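Handheld Grippers and the Storlow Packing Team
Project report, spring term
Submitted 10/11/20, revised version

1. Background

Storlow is a small company which stores and ships household goods for other sellers. In April it started to prepare its Dritanville site for robot picking. Before a robot can pick anything, people must show it how, and for this the company gave handheld grippers to 6 of its 22 packers. They do the work at home, with ordinary things put on a bed or a table. My question was what this changes for them.

2. The new task

A packer in the warehouse takes an item without thinking. With the gripper the same person has only two fingers, and must decide where each one goes. Soft and flat things are the most discussed. A round, sponge-like disc can be held upright between the jaws, but the packer needs to choose the angle first.

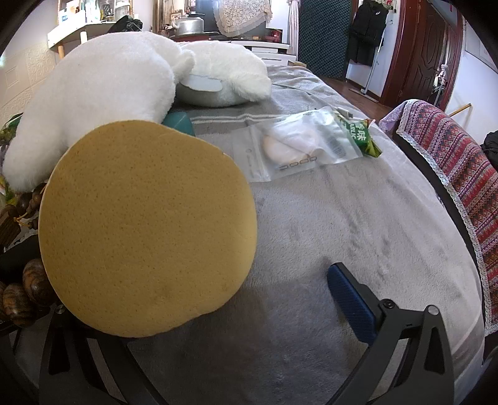 The packers told me that their hands were less tired than after a packing shift, but their eyes and their attention were more tired. One session has 20 minutes of recording and then a break. Two of them said the break is too short.

3. Home as a workplace

This part surprised me most. The shift plan in the Henare software counts only finished recordings, so preparing the objects and putting them away was unpaid at first. After complaints the company added paid time for it. Family and pets are also near the work - in the warehouse this question did not exist.

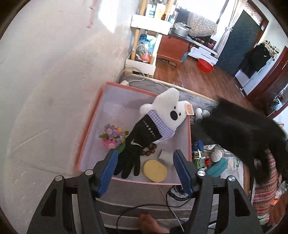 4. Results of the survey

I sent a survey to both Storlow and Bunano, a second firm with similar plans, and received 46 answers. Most people were not against the robots. They wanted to know which tasks will stay with them, and the managers could not say it yet.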